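ロボットに「お手本」を見せてくれる人、探しています(遠隔操作の参加者募集)

こんにちは! ケーブル配線のロボット学習をやっている小さなチーム、Zastoraで参加者まわりを担当している者です。普段は操作画面の横に座って「あ、いまの良かったです」とか「もう一回いきましょうか」とか言っている係です。今回はその画面の前に座ってくれる人を募集します。

ロボットの経験はまったく要りません。むしろ、初めて触る人の動きがほしいと思っています。うちのメンバーばかりで操作していると、みんな同じ癖がついてしまって、ケーブルへの近づき方までそっくりになってくるんです。私のお手本なんて、再生しただけで「これ、あなたでしょ」と当てられます。悔しい。

■ 何をするの?

シミュレーターの中にロボットアームが一台います。それを手元のコントローラーで動かして、細いケーブルをつまみ、ラックに立っているクリップへ通していく。これがお願いしたい作業です。

コントローラーは片手で握るタイプで、手を動かすとグリッパーがついてきて、人差し指のトリガーで指が閉じます。親指のボタンを押している間だけアームが動く仕組みなので、手が疲れたらボタンを離して、楽な位置に戻してからまた押してください。慣れるまでは、ここでみんな一度は「あれ、動かない」となります(ボタンを押し忘れているだけです!)。

動きは最初から最後まで記録されます。手の軌跡、グリッパーの開閉、画面に映っていた映像、それからケーブルの位置。この記録をお手本にして、ロボットのほうが真似を覚えていきます。プログラムを書いてもらうことはありません。手でやって見せる、それだけです。

ケーブルって、やってみると本当に言うことを聞かないんですよ。端をつまむと真ん中がふくらむし、クリップに寄せたつもりが反対側が浮いてくる。つまむ場所を数センチ変えるだけで、その後の曲がり方がぜんぜん違ってきます。どこをつまむか迷って、手が止まって、やっぱりこっちかな、と持ち替える。その迷いも込みで記録に残したいので、上手にやろうと気負わなくて大丈夫です。

■ 失敗したら?

失敗した回も提出してください。ケーブルを落としても、クリップを通りすぎてしまっても、そのまま立て直してもらえるのが一番ありがたいです。途中でどうにもならなくなったらリセットボタンを押せば、ケーブルもアームも初期位置に戻ります。シミュレーターなので何も壊れません。思いきりどうぞ。

先月までに集まったお手本は332本で、そのうちクリップまできちんと通せたものが226本でした。残りも捨てずに使っています。どこで引っかかったのかを見るのが、私はけっこう好きです。ラックの足にケーブルを引っかけてしまうパターンには、チーム内であだ名までついています(面談のときに教えますね)。

■ 一回の流れ

来ていただいたら、まずお茶を飲みながら説明をします。同意書を読んでもらって、質問があればそこで何でも聞いてください。

そのあと練習が20分。ここは記録しません。アームをぐるぐる回して遊んでもらってもいいですし、ケーブルをつまんで振り回してみてもいいです。視点の切り替えもこの時間に試してみてください。俯瞰で全体を見たい派と、グリッパーのすぐ横まで寄りたい派がいて、どちらでもかまいません。

本番は2時間で、途中に休憩をはさみます。休憩は決まった時間以外にも自由に取ってください。画面をじっと見る作業なので、目がしょぼしょぼしてきたら早めに言ってもらえると助かります。何本録れたかは気にしません。急いだお手本よりも、ゆっくりでも手の動きが素直なお手本のほうが学習に使いやすいです。

最後に短いおしゃべりをして終わりです。どこがやりにくかったか、どの角度だと見やすかったか。「トリガーが固い」みたいなひとことが次の改良につながるので、遠慮なくお願いします。

■ 場所

Bruneckにある私たちの作業部屋です。建物の入口でPsarrasという表札を探して、呼び鈴を鳴らしてください。私か、同じチームのSnædís Bisgaardが迎えに出ます。エレベーターがあるので、階段がつらい方も安心してください。駐車場は狭いので、車で来る方は事前にひとこともらえると場所を空けておきます。

自宅からの参加は、いまのところお受けできません。コントローラーの貸し出しも考えたのですが、通信の遅れがあると手の動きがぎくしゃくして、お手本としてちょっと扱いにくくなってしまって。ここは今後の課題です。

■ こんな方にお願いしたいです

・18歳以上の方
・日本語か英語で説明を聞ける方
・コントローラーを片手で握って操作できる方(左利き用の設定もあります!)
・画面を見る作業を、休憩をはさみながら続けられる方

編み物や釣り、楽器の弦の張り替えなど、糸やひもを扱うのが好きな方は特に大歓迎です。以前、編み物が趣味の方に来てもらったとき、ケーブルのたるみの逃がし方がみごとで、チーム全員が画面の前に集まってしまいました。もちろん、ひも類は大の苦手という方もぜひ。靴ひもがいつもほどけている私が担当していますので。

ゲームの腕前は問いません。うまい方はうまい方で頼もしいのですが、動きが速くなりがちなので、私から「もう少しのんびりで」とお願いすることがあるかもしれません。

■ 謝礼と交通費

謝礼は一回ごとに、その日のうちにお渡しします。録れた本数や成功率で金額が変わることはありません。途中で体調が悪くなって帰られる場合も、全額お支払いします。交通費は公共交通機関の実費です。金額の詳細は、お申し込みへの返信に添えてお送りします。

二回目、三回目の参加もできます。続けて来てくれる方には、Hutoderという別の課題(こちらはコネクターの差し込みです)もお願いするかもしれません。指先の細かい調整が必要で、ケーブルよりさらにじれったい。でも、はまる人はものすごくはまります。

■ 記録の扱いについて

残るのはシミュレーターの中の映像と操作の記録だけです。お顔や声は録りません。記録には番号をつけて、お名前とは別に保管します。あとから「やっぱり自分の分は使わないでほしい」と思ったら、連絡をいただければ削除します。ただ、すでに学習に使ってしまったモデルから影響だけを抜くことは難しいので、そのあたりは同意書のところでもう一度お話しします。

データの管理はKumaresan Vargheseが見ています。技術的なことを詳しく聞きたい方は、当日つかまえて質問してみてください。話が長くなりますが、面白いです。

■ 申し込み方法

このページの申し込みフォームから、お名前、連絡先、来られそうな時間帯、利き手を書いて送ってください。志望動機はいりません。締め切りは12月15日です。早めに送ってもらえると、希望の時間帯を取りやすくなります。

返信は私がひとりで書いているので、少しお待たせしてしまうかもしれません。「見学だけしたい」「友だちと一緒に行きたい」という相談もどうぞ。二人で来て、片方が操作しているあいだ、もう片方が横で「もっと右!」と言うのも楽しいですよ。

操作してもらう課題の様子も載せておきますね。

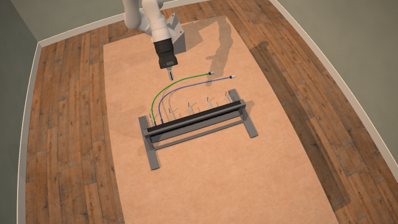
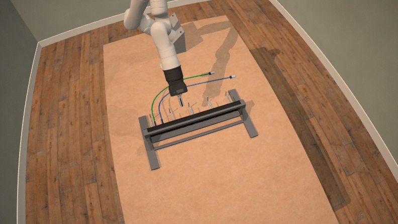
2枚とも:ケーブル課題のシミュレーター画面。緑と青のケーブル、クリップの立ったラック、その奥にグリッパー。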